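AUTOMATION AND WORK
Unit 6 handout: Chores, or why the dishes are still yours
Instructor: Rajeshwari Palaniappan
Read before section. Bring it with you, since I will refer to it and you will not remember it.

6.1 Where we left off

Last week we looked at machines that do one motion forever. A welding arm in a car plant is a wonderful thing to watch for about 13 minutes, after which you notice that every part arrives at the same spot, turned the same way, and that a lot of people were paid to make sure of it. The arm is the cheap end of the arrangement. The fixtures, the feeders and the fence around it are where the money went.

This week we take the fixtures away.

6.2 The bin

The standard starter problem is called bin picking. Parts lie in a container in whatever position they landed. The machine must find one, choose a place to hold it, close on it, and lift it out without plowing through its neighbors. Then it does the same with the next one, which may have moved in the meantime.

A four-year-old does this with toy blocks while also telling you about a dog. For a machine it breaks into several jobs that can each go wrong on their own:

Seeing. Shiny floors throw highlights, dark parts sink into shadow, and two blocks touching end to end can look like one long block.
Choosing. The part that is easiest to see may be lying against a wall, where a finger will not fit.
Reaching. The arm has a body as well as a hand, and the body has to clear the sides of the bin.
Holding. Too little squeeze and the part drops. Too much and you have a different part. 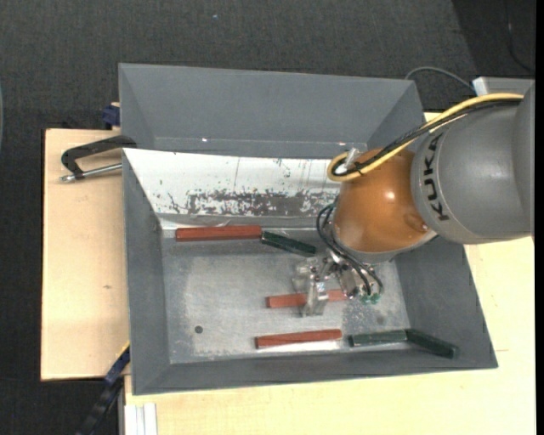 Plain rectangular blocks are a kindness, by the way. They are rigid, they have flat parallel sides, and they do not leak. Most of the published success rates you will meet in the readings come from objects about this polite. When you see a high number, go and find out what was in the bin before you get excited.

6.3 From the bin to the laundry

Now swap the blocks for socks. A sock has no fixed shape, so there is no model of it to match against. Picking one up changes it, and often picks up a second sock. The goal is vague as well. "Remove the part" is a clear order. "Deal with the laundry" is an argument waiting to happen, even between two humans who love each other.

Zsolt Csonka, who taught this unit before me, had a test he called the Tuesday kitchen. Take any claimed household robot and put it in a kitchen as it stands on a weekday evening: one wet counter, one drawer that sticks, a pan soaking, a child's drawing in the way. Do not tidy first. His view was that a demo in a tidy kitchen tells you about the person who tidied it. I have kept the test and dropped his slides, which were mostly Comic Sans.

6.4 Two cases for discussion

Case A: Narkent. A small packing shop wants an arm to move mixed parts from bins to cartons. The vendor, Gruvholm, offers a cell that manages 248 picks an hour when nothing jams. When something jams, a worker walks over and pokes it. The shop already has a worker. Her job would become poking.

Case B: Brito. A care home is offered a machine that clears tables after lunch. It handles the home's own cups and plates well. Residents bring their own mugs. The vendor suggests that residents stop bringing their own mugs.

In both cases, ask who is doing the adapting, and whether that cost appears anywhere in the quote. I would also like you to take seriously the chance that the deal is still a good one. Poking may beat lifting cartons for eight hours, and plenty of us would give up a mug to be spared the dishes.

6.5 For section

Choose one chore you did this week. Write it out as steps for a machine that has never met your home, in no more than 2 pages. Mark each step where you wrote "make sure" or "as needed" and explain what you were hiding there.

Then read the Zultlow notes in the course folder, at least through the part on recovery from a dropped object. The rest is mainly a parts list.

Due Mon 11 June, on paper. The exercise is worth 40 points. Folding a fitted sheet is allowed as a topic, but you must first show me that you can do it.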